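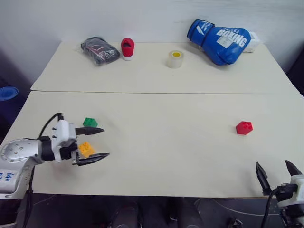 Facilities at Erndale replied that the thermostat was reading correctly and that the office was, according to the system, comfortable. Could the reporter please confirm the complaint was about temperature and not about air flow, as those are separate queues.

Ticket 700
Site: Erndale, second floor, east side
Category: Heating and cooling (moved from Air flow, moved from Heating and cooling)
Status: Open

Reporter, 8:50 a.m.
Confirming temperature. It is cold. People are typing in gloves. The wall panel says 72 and has said 72 since I got in, including the stretch when the front doors were propped open for a furniture delivery.

Facilities, 11:15 a.m.
Thanks for the update. We logged in remotely and see 72 on our end too, so the two readings agree. Have you tried raising the set point?

Reporter, 11:20 a.m.
They agree because they are the same reading. I raised the set point to 75. The panel thanked me and went back to 72. Raised it again, got the same thanks.

Facilities, 2:05 p.m.
The panel is a Civau wall unit, and Civau units hold local changes for 3 minutes unless you have a manager code. Skultbridge holds the codes. Copying them in.

Skultbridge support, 3:40 p.m.
Hello and thank you for contacting Skultbridge. We manage scheduling for the Erndale building. Your zone is 112. Zone 112 is in heating mode and has reached its target. Closing as resolved.

Reporter, 3:42 p.m.
Reopening. Which room is zone 112?

Skultbridge support, next morning, 9:30 a.m.
Zone 112 is listed as "east, general." We don't have a floor plan for this site. If you can send one we will attach it to the account.

Reporter, 10:10 a.m.
Floor plan attached. I also did my own test. I held a mug of hot coffee under the panel for as long as my arm lasted and it stayed on 72. Then I held it under the little white sensor in the supply closet, behind the printer paper, and the panel in our room went to 81. The closet is very pleasant. The toner has never been happier.

Facilities, 1:25 p.m.
Please don't apply beverages to building equipment. That said, this is useful. The closet used to be part of the open office until the wall went up in February, and it looks like the sensor stayed on the wrong side of it. The panel just repeats whatever the sensor sends.

Skultbridge support, 1:50 p.m.
We can pair a new sensor but can't install one. Installation is Intarasuk. Their form is 13 pages, and page 6 needs the zone's room number.

Reporter, 1:55 p.m.
It's an open office. It doesn't have a room number.

Facilities, 4:30 p.m.
We gave it one. Form sent. As a workaround, please leave the closet door open so the sensor gets some of your air.

Reporter, 4:45 p.m.
Door is open. Heat came on within a few minutes. The fire safety checklist taped to the door says to keep it shut at all times, so I expect a separate ticket about that.

Status: Waiting on vendor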